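Trondadeo Boards > Kitchen > Tea and Coffee
Does rolled oolong go stale or do we just get bored of it?

leafpile
November 30, 2021

I bought too much oolong again. The Ploritz people do a bulk price if you order like a restaurant, and I have the self-control of a Labrador, so I now own enough to see me through a long siege. The last batch took me 18 months to drink. By the end it tasted like a cardboard box that had once met a flower.

My wife says the tea was fine and I had simply lost interest, as I did with the bread machine. I'd like a second opinion from people who aren't married to me. My current system:

1. The big supply stays in a liner bag inside a plastic bin, bag folded over, bin in the coolest part of the pantry.
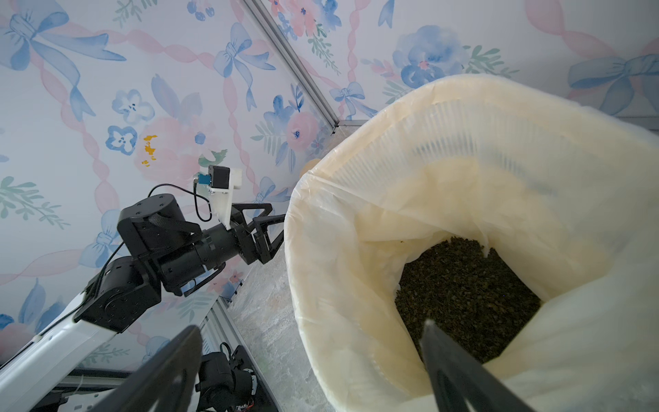
2. A smaller amount goes in a jar on the counter every couple of weeks.
3. I drink from the jar and feel organized.

Where is it going wrong?

Re: Does rolled oolong go stale

mossgate
Green, lightly oxidized stuff fades. Everyone who sells it in small vacuum packs knows this and charges you for the privilege. The heavily roasted kind will outlive us both. Which one do you have?

If it's green, your problem is step 1. Folding a bag over is a nice gesture but air doesn't respect it. Every time you go in for a refill you let the whole supply breathe.

leafpile
Green. Very green. The seller's page mentions an elevation of 4,000 feet, which I assume is meant to make me feel I'm paying for the view.

turnip_dad
Going to disagree with mossgate, as is tradition. I've kept green oolong in a plain open-top bag in a tub for a whole winter and it was fine. What kills tea is the neighbors. Do you keep coffee in that pantry? Cumin? I once shelved a very nice tea next to a box of dryer sheets and spent October drinking clean laundry.

Ball-shaped leaf holds up better than the long twisty kind anyway, less of it is exposed. You want it rolled up tight and dark like this:
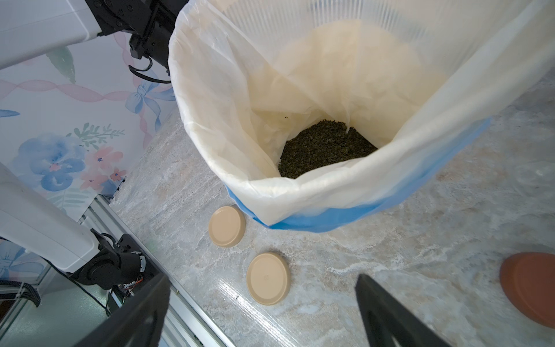 Rolled leaf at the bottom of the bag

If yours looks like that and smells like nothing, give it a minute in a warm, dry pot before you write it off. Half the time the smell comes back.

mossgate
"It was fine" is what people say about their own cooking. Did you have a fresh one to compare it to?

turnip_dad
I did not, because I'd have had to open a fresh one, and then I'd have two stale teas.

Re: Does rolled oolong go stale

quietkettle
Can we talk about the jar? Clear glass or plastic on a counter is the worst thing in the whole system and you've all walked right past it. Light bleaches the flavor right out. I know it's pretty. I know you like to look at the little pellets. So does the sun.

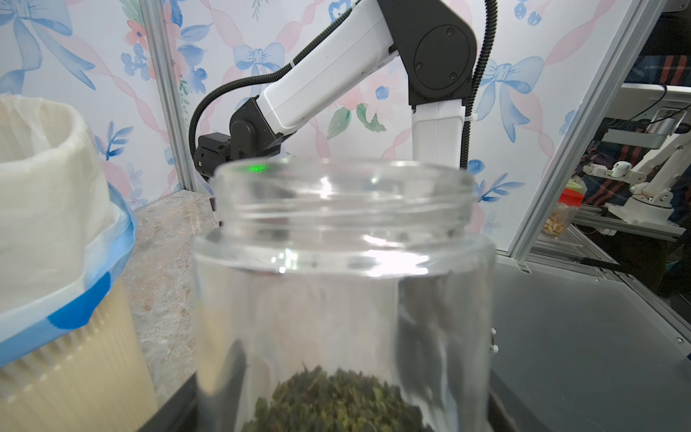
Clear jar, lid off. Lovely to look at, belongs in a cupboard

Tin or opaque ceramic, filled to the top. A jar with a spoonful in the bottom is mostly a jar of air.

leafpile
You have described my counter in painful detail. It's next to the window, too. The window was a selling point of the house.

mossgate
Two weeks in a jar by the window won't do much. It's the 18 months in the bin. Please divide it up. Do it once, in small bags, squeeze the air out, and don't open the next one until the first is gone.

turnip_dad
Or drink faster.

quietkettle
Could be the water as well. I moved to Zelport, where it comes out of the tap tasting like a driveway, and blamed three teas before I blamed the tap. Then I bought the $13 filter for my Entili kettle and two of the three were forgiven. Leafpile, brew one cup with bottled water before you spend a weekend bagging things. If it's still cardboard, it's the leaf, and mossgate gets to be insufferable about it.
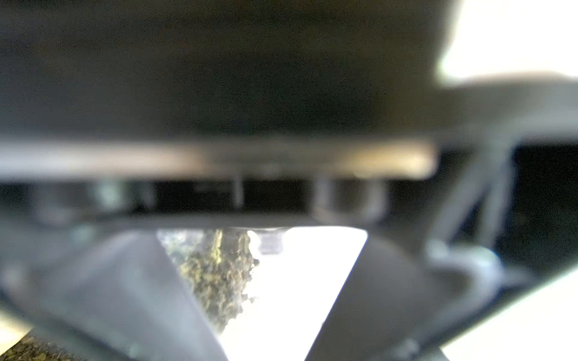 Hugo Maillard
Bottled water varies as much as the tap does, so check the label for minerals first. The very soft ones make green oolong taste thin, and then you'll be back here asking about that.

leafpile
Tried it with whatever the gas station had. Better. Still a bit cardboard. My wife had the same cup and says it's delicious and may she have the rest of the bin.

mossgate
Small bags. I'm just saying.

turnip_dad
Give her the bin and order the roasted one.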